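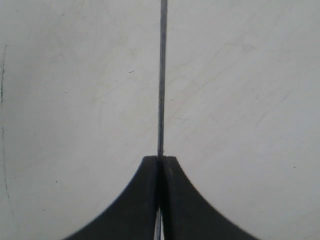 Section 3. Setting Up and First Use

This section covers the Bistero countertop skewer grill, with or without the Altell timer. Read it all the way through before you plug the grill in. Section 4 deals with daily cooking and Section 5 with parts.

3.1 Choosing a place

Set the grill on a flat, level surface that can take heat. Stone, tile and steel are suitable. If the counter is painted or covered in vinyl, put the supplied base mat under the feet.

Leave at least six inches of open space on both sides and at the back. Do not use the grill under a low shelf or next to a curtain, and keep paper towels away from the vents.

CAUTION: The outer case gets hot during use. Move the grill only by the side handles, and only after it has been off for 60 minutes.

3.2 Unpacking

1. Open the carton from the top and lift out the cardboard insert.

2. Take out the drip pan, the two side racks, the glass door and the bag of small parts. The small parts bag is taped to the underside of the insert on most units.

3. Lift the grill body out by the handles. It is heavier on the motor side.

4. Peel the clear film off the door and the control panel. Check the inside of the door too, as the film there is easy to miss.

5. Keep the carton until you have finished the first heating in 3.5. Plandov cannot accept a return without the original insert.

Note: Units sold in the Delacroix finish have a black knob in place of the chrome one. Everything else is the same, and the steps below apply to both.
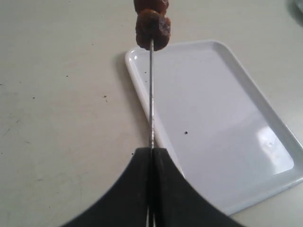
Text: Plandov Service Desk

3.3 Skewers

The grill works with straight metal or wooden skewers up to 12 inches long. Flat skewers hold ground meat better than round ones. Round skewers are fine for cubed meat and vegetables.

Wash new metal skewers in hot water with dish soap and dry them at once. Soak wooden skewers in cold water for half an hour before loading them. Do not use skewers with plastic or painted ends, and do not use a bent skewer in the turning rack. It will catch on the one next to it and stop the motor.

For ground meat, chill the mix first, then shape it by hand and press it firmly around the skewer. Pieces should be about the same size so that they finish together. Leave an inch bare at the tip and two inches bare at the handle end.

CAUTION: Skewer tips are sharp. Load with the points facing away from you, and keep them out of reach of children.

3.4 Fitting the racks and drip pan

1. Make sure the plug is out of the wall outlet.

2. Slide the drip pan in along the bottom rails until it stops. The lip faces the door.

3. Hook the left rack over the two upper pins, then let it swing down onto the lower pin.

4. Do the same on the right. This rack has the gear wheel and fits on the motor side only.

5. Turn the gear wheel by hand. It should move freely for one full turn. If it rubs, lift the rack off and hang it again.

6. Hang the glass door on its hinges and close it.

3.5 First heating

The first heating burns off the light oil left on the metal parts. Some smoke and smell are normal. Open a window or run the range hood.

1. Check that the grill is empty apart from the racks and drip pan.

2. Plug it into a grounded wall outlet. Do not use an extension cord.

3. Set the knob to HIGH and the timer to 20 minutes.

4. When the timer rings, turn the knob to OFF and open the door. Let the grill cool completely.

5. Wipe the inside with a damp cloth and wash the drip pan before cooking any food.

Note: If smoke is still coming out after the second heating, unplug the grill and contact the service desk.

3.6 Handling raw and cooked food

Use one tray for raw meat and a different one for cooked meat. White plastic trays are easy to check for leftover bits, but take them away from the grill before it heats up. Wash trays, hands and counter after each batch of raw meat.

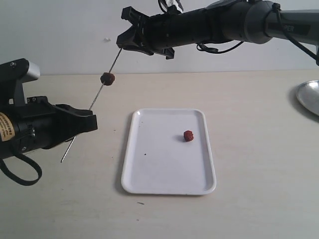 3.7 Setting the Altell timer

1. Press and hold SET until the display flashes.

2. Turn the dial to choose the minutes. The longest setting is 100 minutes.

3. Press SET again to confirm. The motor starts when the door is closed.

If the display shows code 234, the door is open or the door switch is dirty. Wipe the switch with a dry cloth and close the door again.

Section 3 last revised 03/11/2019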